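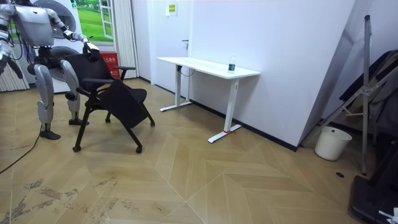
How do you stop an office chair with casters from rolling away from a standing desk on a hard floor?
Change the hard casters for soft rubber ones, and if the floor is not level, put a low mat under the place where you sit. Most chairs take a standard stem, so you pull the old casters out by hand and push the new ones in.

tegan_k
I wrote the question above the short way, now the long way. I have a black mesh chair with two armrests and a standing desk, white top, T feet. When I stand, I push the chair to the side. When I lower the desk and want to sit, the chair is never where I left it. Our floor goes down a little toward the door. Last week it rolled while I was sitting down and I caught the armrest with my elbow. I can still feel it.

The answer at the top is from the shop where I bought the chair (Costigan, the one by the station). Do you agree with it?

ormsby_e
Partly. Soft casters are better on a hard floor, but they do not stop the chair on a slope. They only make it slower and more quiet. What you want is casters with a brake that is on when the chair is empty. I have the Troda ones, 5 in the set. When you sit, the brake lets go.

Be careful, there are also casters which work the other way and brake when you sit. Those are for high stools. I ordered the wrong type the first time and paid the postage back myself.

mllr
I don't agree about brake casters. You stand up and down all day with such a desk. Every time you must drag the chair away with the brakes on, and the casters leave black lines on the floor. I had 2 sets and both went in the trash. Buy a mat.

ormsby_e
You don't drag it. You take it by the top of the backrest, tilt it a little and turn it on the legs that stay down. My floor has no lines. Which floor do you have?

mllr
Gray vinyl. And the backrest is not a handle – on a cheap chair the bolt under the seat gets loose when you pull it like this. Mine did after one winter.

ormsby_e
Then tighten the bolt. It takes a minute.

tegan_k
Please don't fight about my chair :) I do pull mine by the backrest, I think everybody does. I looked at the bolts now and one of them I could turn with my fingers, so thank you for that.

About the mat: the legs of the desk have long flat feet. Does the mat go under the feet or between them?

bonbridge_fan
Between them. If only one foot stands on the mat, the desk is not level and the bottle on it will tell you so. I have a Bonbridge mat, 2 mm thick, and I cut a corner away with a knife so it fits beside the foot. Not beautiful but it works since September.

Also look at your cable. If it hangs down from the end of the table top, the chair will go over it one day. I fixed mine under the top with two clips.

mllr
+1 for the cable. I pulled a plug out of the wall this way.

tegan_k
My cable hangs exactly like this. I will buy clips.

One more question. Does someone know if the Troda casters fit a Deltora chair? The shop says standard stem, but the man did not sound sure.

ormsby_e
Pull one out and measure the stem before you order. I don't know Deltora, so I will not promise you anything.

tegan_k
It does not come out. I turned the chair on its side and pulled with both hands.

bonbridge_fan
Put a flat screwdriver between the caster and the leg and turn it slowly, a cloth under it so you don't scratch the leg. Mine also needed this.

tegan_k
It is out! I measured it twice, 11 mm. I order the brake type first, and if I get black lines I will buy the mat and mllr was right.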